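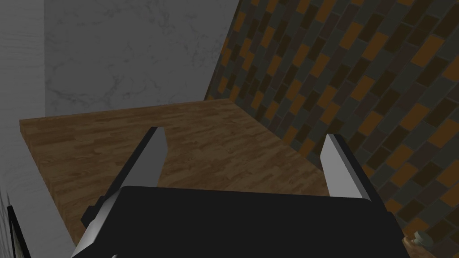

Neues aus der Budgetrunde: Simulation zuerst, Hardware später

Ihr Lieben, ich melde mich aus dem Zahlenkeller! Viele von euch haben mich in der Kaffeeküche gefragt, wann wir denn nun endlich den zweiten Greifarm bestellen, und die kurze Antwort lautet: im Januar, wenn alles gut geht. Die lange Antwort kommt jetzt (holt euch was zu trinken).

Wir haben im Frühjahr zwei Angebote eingeholt, eins von Vikach und eins von Berge. Beide nett, beide gründlich, und beide deutlich über dem, was Borghild Engström und ich in der ersten Planung stehen hatten. Das lag gar nicht so sehr am Arm selbst. Teuer wird es beim Drumherum: Schutzzaun, Steuerschrank, Anschlüsse, dann noch die Schulung und ein Wartungsvertrag, den man bei Berge gleich mitkaufen muss. Und eine Testküche müssten wir auch noch bauen, mit richtiger Arbeitsplatte und Fliesen und allem. Ich hatte dafür in der ersten Tabelle eine einzige Zeile vorgesehen. Borghild hat sehr gelacht.

Also machen wir es andersherum. Die Küche im Projekt Rumgate gibt es bis auf Weiteres nur am Rechner, und dort kostet eine neue Arbeitsplatte eben nichts. Ivar Torvik hat die Holzplatte in der Ecke zwischen Marmorwand und den orange-braun-grauen Fliesen hingestellt, und der Zweifingergreifer fährt darüber herum, bis wir wissen, was er können muss. Erst danach schreiben wir die Bestellung. Ich finde das sehr beruhigend, vor allem für meine Tabelle!

Was wir jetzt schon kaufen

Ganz ohne Anschaffung geht es trotzdem nicht. Freigegeben sind 2 Rechner mit ordentlicher Grafikkarte, einer für Ivar und einer für die Gruppe in Iscombe, die bisher nachts auf unseren Maschinen mitgerechnet hat. Dazu kommen 19 Lizenzplätze für die Simulationssoftware. Wer einen braucht und noch nicht auf der Liste steht, schreibt bitte an Eylül Kocabaş. Sie vergibt die Plätze projektweise, und wer seinen ein paar Wochen lang nicht anfasst, gibt ihn bitte zurück, wir zahlen nämlich pro Platz.

Außerdem habe ich 80 Arbeitsstunden für das Ausbauen der Küchenszenen eingeplant. Das klingt nach viel, ist aber schnell weg. Wände, Regalbretter, Bilderrahmen, Türgriffe, das will ja alles modelliert sein, und der Greifer soll auch dort nicht anecken, wo es eng wird. Refugio Olvera hat mir das neulich am Bildschirm vorgeführt und den Greifer so dicht an die weiß geflieste Wand gedreht, dass ich unwillkürlich die Luft angehalten habe. In echt hätte ich da schon die Reparaturrechnung vor mir gesehen. Am Bildschirm drückt man auf Zurücksetzen und fängt von vorne an, 200 Durchläufe hat er für die nächste Testreihe angesetzt.
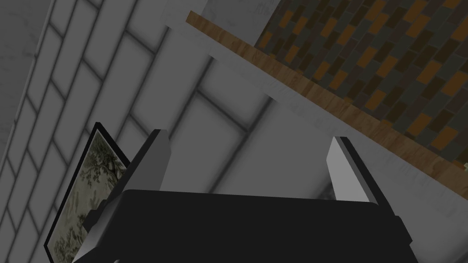 Wie es weitergeht

Bis zum Herbst sammeln wir die Anforderungen an den echten Greifer: Öffnungsweite, Traglast, Form der Finger, Reichweite. Linnea Bakke führt das Dokument, ihr findet es im Projektordner unter Rumgate, und sie freut sich über Kommentare (bitte direkt ins Dokument und nicht per Zuruf im Treppenhaus, da vergisst sie es, sagt sie selbst). Besonders die Fingerform ist noch offen. Die flachen Finger aus der Simulation gefallen mir ja, aber ich muss sie auch nicht benutzen.

Danach gehen wir mit der fertigen Liste noch einmal zu beiden Anbietern. Vikach hat schon angedeutet, dass man bei der Schulung etwas machen könne, und bei Berge will ich den Wartungsvertrag wenigstens als eigene Position sehen. Falls jemand von euch mit einem der beiden schon Erfahrungen gesammelt hat, gute wie schlechte: her damit!

Und bitte, bitte keine Kleinteile mehr auf die Projektnummer bestellen, ohne mir kurz Bescheid zu geben. Ich sitze noch an drei Belegen vom Juni.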